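Fenum Two-Arm Household Unit: Set-Up Guide
Section 4. First Chores: Small Objects on a Flat Surface
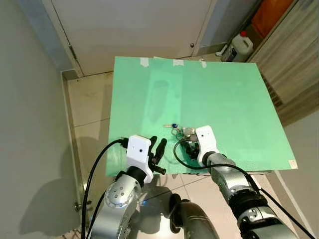 Can the machine do my housework yet?

Parts of it, slowly, with you in the next room and listening. It will pick up a small object from a prepared surface and put it down somewhere else. It will not tidy a hallway, and it has no opinion on where your things ought to live.

Sections 1 to 3 got the unit bolted, powered and calibrated. This section covers the first real chore, which is keys. Gerd Stüber of our Dranholm workshop chose keys because everybody owns some and they never land the same way twice. He has since apologized to the test team.

4.1 Before you start

Work on a flat, matte board in a single plain color. Glossy tabletops confuse the cameras, and patterned tablecloths confuse them more. Mark your start and drop positions with short strips of masking tape. The software doesn't read the tape. It is for you, so that you put the keys back in the same place on the 20th try as you did on the first.

Caution: Use spare keys. Do not learn this procedure with the only key to the room you are standing in.

4.2 Picking up the keys

1. Clear the board of everything except the keys.
2. Lay the bunch down within reach of the right arm. Don't fan it out to be helpful. You won't do that in July when you come home with groceries, and the machine should learn what it is in for.
3. Check that both gripper cables hang with enough slack to follow the arms through a full reach.
4. Open both grippers from the panel.
5. Set grip force to 4. The scale goes higher, and you will be tempted.
6. Select Pick, Single Object, Right Arm, and press Start.
7. Stand back 80 centimeters or more until the arm stops moving.

Note: The left arm has no part in this chore. It may hold its pose with the fingers open for the whole run. This is normal.

Caution: Keep your hands off the board while either arm is moving. If the grip is going badly, press Pause. Do not reach in and fix it, however obvious the fix looks to you.

4.3 If the grip fails

A bunch of keys is one object to you and several to the gripper. If it closes on a single ring and the rest swings free, lower the arm, open the fingers and run step 6 again. If it presses on the keys without lifting them, the board height is probably set wrong. Go back to Section 2 and measure from the floor. Our own test board stands at 580 millimeters, and Torben Hinrichs would like it known that he measured it twice.

Stop after three failed tries and move the keys yourself. You will be faster by a wide margin — try not to mention it in the feedback form, we have that comment already.

4.4 Moving on

Once the keys go well, try a closed pen, then a folded dishcloth. Leave coins for later. Laundry is in Section 9, which is short.

Guide text last revised Jan 14, 2024.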